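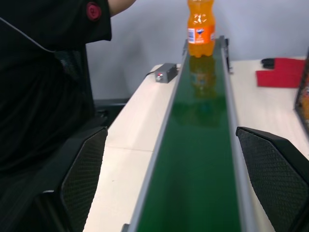

I've spent most of November thinking about belt speed, and more precisely about how a planner is meant to know what the belt speed is when no one will tell it. Our conveyor has no encoder. It has a knob. You can see it on the little grey box sitting on the left-hand table, silver and round, with the tiny red light beside it, and as far as our software is concerned that knob may as well be on the moon. Someone turns it, the belt does something different, and the first the planner hears of it is when the bottle isn't where it was supposed to be. So the wrist camera has to do the lot: find the bottle, work out how fast it's travelling, and hand the planner a meeting point before the thing arrives between the fingers. Also, please admire how shiny that green belt is, with a lovely blurry reflection of the bottle lying on it, because I'll be whingeing about that shortly.

Those of you who read last month's newsletter will remember that we'd been running Trakeck for tracking, and that I was fairly pleased with it. I take some of that back! Trakeck is very good at objects that move across an image. Ours mostly comes straight at the camera down the length of the belt, so for the first part of the run the bottle hardly moves in pixels at all and just gets slowly bigger. Trakeck would look at this, decide the bottle was parked, and report a speed of nearly zero with tremendous confidence. Then the bottle would get close, the pixels would start flying past, and the speed estimate would leap up like it had sat on something. The planner doesn't enjoy that. It had a nice gentle approach all worked out and now it wants to do everything at once.

So we've moved to Furkeck. It's a much smaller library and the documentation is, let's say, brief, but it has one feature I'd happily buy it a coffee for: you can give it a plane. You tell it where the belt surface is and which way the belt runs, and from then on every detection gets projected down onto that surface and tracked in belt coordinates, as a single number that says how far along the bottle is. Sideways drift is clamped. Floating up off the belt is clamped. What's left is distance and speed, and a filter with two states in it is something I can hold in my head before breakfast.

The catch with projecting onto a plane is that you need to know where the bottle touches the plane, and this is where the shininess comes in. Our detector draws a box around the bottle. Fine. But when the base and the reflection run together, the box stretches down to take in the reflection as well, and the bottom edge of it lands on a patch of belt in front of the bottle. Projected onto the plane, that makes the bottle look nearer than it is. Worse, the reflection changes with the angle, so the error shrinks and grows as the bottle travels, and a changing position error looks exactly like a speed error if you're a poor little two-state filter doing your best. I spent an entire afternoon tuning process noise to fix what was really an orange smudge.

What worked in the end was pretty dull. We stopped using the bottom of the box. The label band has two strong edges, white and blue against all that bright orange, and the reflection is far too smeared to compete with them. We find the label, we know how high it sits on this kind of bottle, and we work out the contact point from there. It does mean the tracker now has to know what sort of bottle it's looking at, which I can hear at least one of you grumbling about from here. I grumbled too. There's a table of label heights in the config and I've put a comment above it apologising to whoever inherits it.

To see whether any of this was an improvement I labelled 2,000 frames by hand (never again, or at least not until autumn) and replayed them through both trackers. I was after one thing, which was how early the speed estimate settles, since everything the planner does depends on it. With Furkeck and the label trick it settles while the bottle is still well up the far end of the belt. Trakeck on the same frames was still changing its mind when the bottle was nearly on top of the gripper. To be fair to Trakeck, I never tried it with a plane bolted on the front, and I daresay it would do a decent job.

The other half of the month went on timestamps. Groan if you like. We run perception at 20 Hz, and I'd been stamping each detection at the moment the detector finished with it, when I should've been using the moment the camera captured the image. The detector takes longer on some images than others, so the gaps between stamps were all over the shop, and the filter read those gaps as the belt speeding up and slowing down. Moving the stamp back to capture time was a one-line change. Finding that line took me 6 days, and I'd like to say I was methodical about it, but the first few were spent blaming the conveyor motor.

Grekeck, the planner, got a smaller change. It used to ask for a speed and take whatever it was given. Now it gets a speed plus how sure we are, and if we're not very sure it hangs back with the fingers wide open and the whole belt clear between them, and only commits to a meeting point when the uncertainty drops below a threshold. The threshold is 11 millimetres of predicted position error at the pick point, and I arrived at it by trying numbers until the approaches stopped looking nervous – if anyone has a more respectable method, my inbox is open. There's also a check for arms. If the detector sees a person's arm anywhere over the belt, the track gets frozen and the speed thrown away, because a bottle near a hand could be about to go anywhere. It picks up a bare forearm reliably. Long sleeves are more hit and miss, particularly dark ones, and I wouldn't call that part finished. It's a planning aid and has nothing to do with the safety stop, which is separate and stays separate.

Next up is the Siddiqui branch, where the tracker carries several bottles at once and has to keep them sorted when one partly hides another. With the camera looking down the length of the belt that happens constantly, and clamping everything to a single line gives you a nasty little puzzle when two tracks get close and the filter would quite like to merge them. I've got a version that refuses to let tracks pass through each other, on the grounds that bottles don't. It falls over when somebody lifts one out of the middle of the queue. I'm leaving that bug open for now, and the replay script is in the shared folder if you want to have a go at it before I do – run it with the plane overlay switched on, it's much easier to follow what the tracker thinks is going on.

6 min read
11 shares · 20 comments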